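Merkden at the Rivotden Studio

Merkden is a two-hander by Mwajuma Mrema, running at the Rivotden Studio until the end of November. It lasts 80 minutes with no interval and is the second production from Ngubane, the company that staged Mrema's short plays in the same room last year.

The story is simple enough. Two sisters meet in their late father's workshop to decide what to do with it. Ada (Brenda Painemal) stayed in the town and nursed him. Ruth (Benedicta Osei) left at 18 and has come back with a buyer already lined up. He had 2,000 pounds hidden in a paint tin, and the argument over who should have it takes up most of the first half hour.

Painemal is very good. She plays Ada as tired and a bit sly, and she gets laughs from lines that don't look funny in the script (I bought a copy in the foyer). Osei has the harder part. Ruth spends a long time on the phone to a solicitor we never hear, and those calls slow things down badly. Once she puts the phone away the play picks up, and the scene where the sisters try to remember the words of their father's one song is the best thing in it.

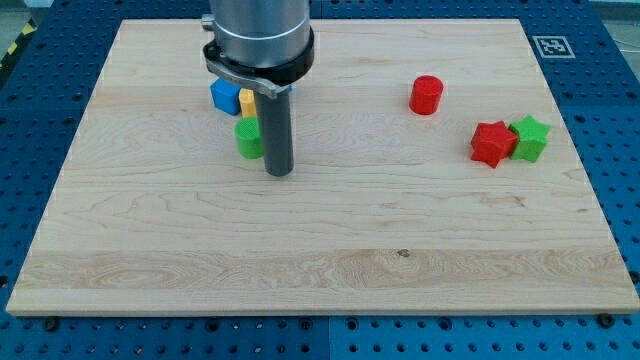 Pale wood with a small knot, on a blue worktable.

Ruan Buthelezi directs with a light hand and mostly lets the actors get on with it. I would have cut the dream sequence. It is the only time the play leaves the workshop, and it tells us what we already know about the father's temper. The lighting by Hüsnü Oral does more with less — one lamp goes off near the end and the room feels much smaller.

Sound was a problem on the night I went. A recorded radio plays under several scenes and it was too loud from where I was sitting, towards the back on the left. People in front of me were leaning forward to catch Osei's quieter speeches. If you have a choice of seats, go for the front half.

The ending will divide people. Mrema stops the play before the buyer arrives, and a couple behind me were plainly annoyed by it. I thought it was right for these two characters, though the last speech could lose a page.

Tickets are from the box office or on the door. The bar shuts when the show starts, and the studio is up two flights of stairs, with a lift at the back of the building.

Reviewed 10 November 2020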